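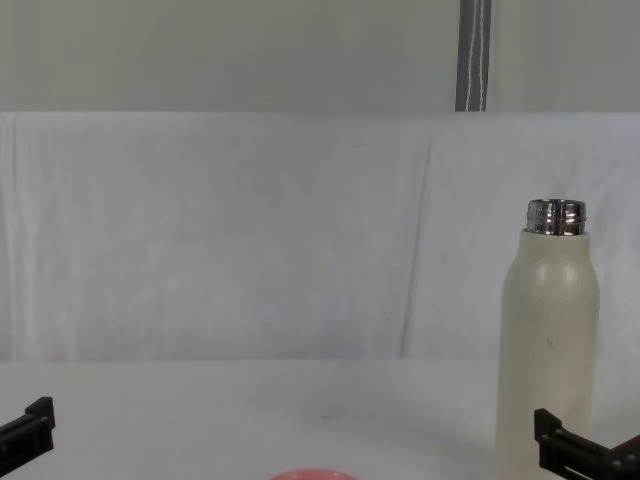 Re: [trenell-trail] Water on the north half

> I'm planning the Trenell end to end in June, north to south, and the guide I have is pretty old. It says there is a pump at Grindar campground and a spring below the Jiltum fire road, and then nothing until the river. Are both of those still good? I normally carry two liters and would rather not carry more than that. Also wondering if people filter or use tablets up there. Thanks for any help.

I did the north half last June and again in the fall, so this is fairly current, but check the board at the trailhead before you start.

The Grindar pump works. The handle is stiff and it takes a lot of strokes before anything comes up. The water has a strong iron taste and will turn a white cloth orange, but the county tests it and posts the result on the pump housing. I drank it without treating it. The pump is on the far side of the campground from where the trail comes in, past the group sites. The old guide shows it next to the entrance. That one was taken out.

The Jiltum spring is the one I would worry about. It used to come out of a pipe about 100 feet below the fire road, on the left going south. The pipe is still there, but in the fall it was only dripping, and I gave up after filling a cup. In June it was running fine and I had three liters in a few minutes. So it depends on the snow that year. If you go early in the month you should be all right. There is a side trail to a second seep farther down the slope, but it drops up to 400 feet in a short distance and the bottom is trampled by cattle. I went down once and would not do it again.

From the spring to the river is the long dry piece. It is mostly open ridge with no shade after mid-morning. Two liters was not enough for me. I would leave the spring with four if you can stand the weight, and try to be off the ridge by 11 a.m. If you camp on the ridge you need more, because you will be cooking with it too.

The creek the guide calls Schumacher Creek, just before the river, is not a good source. It runs through the pasture and there was foam along the edges both times I crossed. The river is only 40 minutes past it, so wait.

As for treatment, I filter everything except the pump. Tablets work but the river is silty after rain and they don't do anything about that. If it is brown, let it stand in a pot overnight and pour off the top before filtering. A bandanna over the intake helps a little. Keep the filter in your sleeping bag if the night is going to be below freezing, which can still happen on the ridge in June. A filter that has frozen can be cracked inside and look perfectly normal.

On containers, I carry soft bags for the dry piece and one hard bottle. The soft bags weigh almost nothing when they are empty, and you only need them full for that one day. I've had one leak at the cap, so I keep them in an outside pocket.

One more thing that isn't in the old guide. The trail was moved west of the Jiltum gate after the washout, and the new tread joins the fire road above the old junction. If you come out at the gate itself you are on the old route and have already passed the spring. Turn around and walk back up the road until you see the brown post.

If you go, please post what you find at the pipe. The last report in the archive before mine was 3 years old.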